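About Prodance

Prodance is a dance school in Aststead. We teach ballet, tap and contemporary to children and adults, and we are wary of most of what dance schools say about themselves, including things we used to say.

Our old page promised "confidence for life". We took it down in February. Some kids leave here more confident. Some were confident when they walked in, and a few find out they'd sooner play hockey. We have no figures on it and we doubt the schools that claim to.

Jarmila Murín started the school in a rented hall in Skesirdale with a portable speaker and a floor she still complains about. Loubna Tawfik runs the adult program. Yaw Tsikata teaches tap and looks after the timetable, so write to him if your class clashes with swimming.

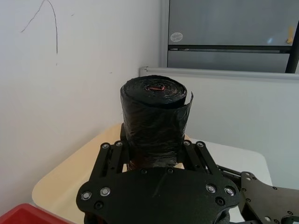

Exams are optional. We'll enter a student who wants to sit one, but we don't believe a certificate tells you much about how a nine-year-old dances, and the fees add up. The same goes for competitions. Parents ask about trophies and we don't have a cabinet.

A term costs $400 for one class a week. Classes run 90 minutes for teens and adults, less for the little ones. There is no costume levy, and no uniform beyond shoes that fit. Second-hand is fine.

Trial classes are free. Come to two before you pay us anything.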